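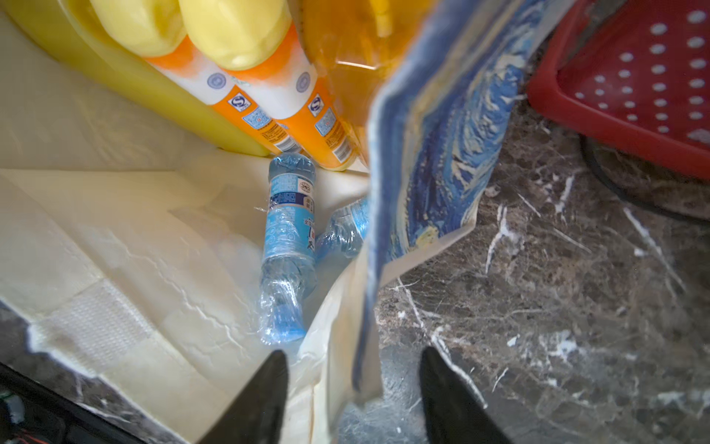

3.2 Participants and procedure

Shoppers were recruited in June at the Plumlow store, near the bakery counter. Staff handed out a short card that explained the study, and anyone over 18 who did the main food shopping for their household could take part. In total, 126 households signed up. Of these, 9 dropped out before the first interview and were left out of the analysis.

Each household kept a paper diary for 8 weeks. After every shopping trip, the main shopper wrote down what kind of bag was used, whether it had been brought from home, and how the food got back to the house. Trips by car, bus, bicycle, and foot were coded separately. We did not ask for receipts, as people in the pilot found this intrusive.

Figure 1. A cream-colored tote bag with a hook-and-loop strip, holding a large yellow plastic jug.

At the end of the diary period, 20 households were invited to a longer interview at home. Kiiskinen and Goh carried these out together. Interviews covered where bags were stored, who remembered to bring them, and what happened to old ones. Most of the talk took place in the kitchen or hallway, where people could point to the hooks and drawers they were describing.

3.3 Coding

Diary entries were typed up by Valtonen and checked by Oksanen against the paper copies. A bag was coded as reusable if the shopper called it that, whatever it was made of. This differs from the Trodach survey, which sorted bags by material and so placed heavy plastic carriers in a group of their own. Trips with no bag at all, such as a single carton of milk carried by hand, were kept in the data and given a separate code.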